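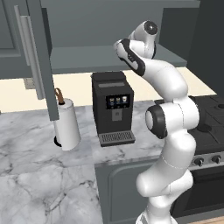 Figure 1. Kitchen with upper cabinets.

Standby Electricity Use in Shared Student Kitchens
Project report, Malou Bisgaard and Kaj Gunnlaugsson

1. Background

Household appliances draw a small amount of power while they are switched off at the front panel but still connected to the mains. In a private home the bill payer has some reason to deal with this. In a hall of residence the rent usually includes electricity, and the kitchen is used by people who do not see the meter reading. Our project measured how much energy is lost in this way in the kitchens at Grokden, a hall with 8 shared kitchens on four floors.

2. Method

Plug-in energy meters were fitted to every appliance with a standard plug. Hobs and ovens are wired directly and were left out. The meters were borrowed from the department store room and checked against a bench wattmeter before use. Two read high by more than the stated tolerance and were replaced.

Logging began on a Friday in September and ran for 300 hours. Readings were stored once a minute. A minute was classed as standby if the mean power was above zero and below a threshold set separately for each type of appliance. Fridges and freezers were logged but excluded from the standby total, as their low-power periods are part of normal operation.

Residents were told that the meters were in place. This may have altered their behaviour, mainly in the first two days, and we did not correct for it.

3. Results

Total standby consumption across all kitchens was 219 watts on average — higher than we had assumed when planning the work. Microwave ovens with lit clocks made up the largest share. Coffee machines came second, and their figures varied widely with age. Kettles drew nothing measurable when off. Toasters were the same, apart from one model with a digital timer.

Held constant over a full year, the average corresponds to 1,918 kilowatt-hours. The hall is partly empty in summer, but standby draw does not depend on occupancy unless the sockets are switched off, so we have not reduced the figure.

One kitchen on the second floor lost its data for part of the period when a meter was unplugged. The gap was filled with the mean of the remaining readings for that appliance.
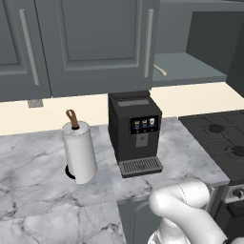
Would switching off at the wall shorten the life of the appliances?
For ordinary kitchen appliances the effect is likely to be small, although clocks and timers have to be set again each time the power returns.

4. Discussion

A switched extension lead for the microwave and coffee machine in each kitchen would remove most of the load. The lead must be rated for both appliances running together, and several cheap ones are not. A central timer that cuts the sockets overnight was also considered. We rejected it after residents pointed out that some of them work shifts and cook at 3 in the morning.

The thresholds are the weakest part of the method. Moving the microwave threshold by one watt changed the total very little, but the same change for coffee machines moved some of the keep-warm periods into the standby class. A longer run with a higher sampling rate would allow the two states to be separated by their shape over time.

5. Further work

The meters will stay in two of the kitchens until the end of term, one with a switched lead and one without. Results from these will be added as an appendix.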